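Gripper club, end of term
December 2022

The robotics club at Tudulholm finished its term project last week, so I'm writing down where it got to before I forget the numbers.

The project is called Jonderbridge. The plan in July was to teach a two-armed robot to do small tabletop jobs by recording people doing them first. The robot itself lives at Melnychuk and we only get it for short bookings, so most of our work has been with the hand-held grippers. You hold one in each hand, do the job, put things down, and start again.

We have 12 members this year. A few came for the coding and were surprised how much of the term went into picking things up. I was one of them.

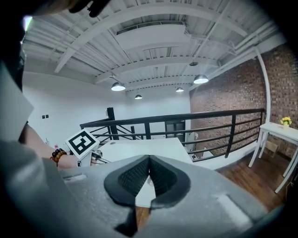
Dullitz wrote under my last post that we should stop collecting and start training, because a thousand good recordings would beat two thousand sloppy ones. I've thought about that a lot. We ended the term with 1,941 recordings. After we threw out the ones where the tracking dropped or somebody rushed the ending, 1,033 were left. So we pretty much did the experiment without meaning to.

Tracking was the biggest cause of losses. The markers have to stay in view, and when you turn your wrists inward one hand blocks the other. You don't notice while you're doing it. The fix was boring: elbows out, slower turns, and a practice run before each batch. Our keep rate went up once everyone did that.

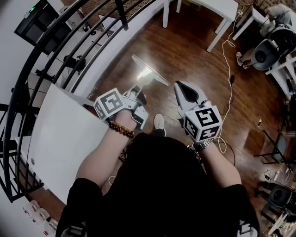 The second problem was that we all had our own way of doing the same job. I grab near the corner. Other people go for the middle of the edge. Both work, but the first model we trained seemed to split the difference and closed on nothing. We wrote a one-page sheet on where to grip and how far to open the fingers, and taped it up by the sign-in list.

Next term we want to try a handover from left to right. I'd also like to relabel the rejects, as I think a couple hundred could be trimmed and saved. The script for that is half done and sitting on my laptop.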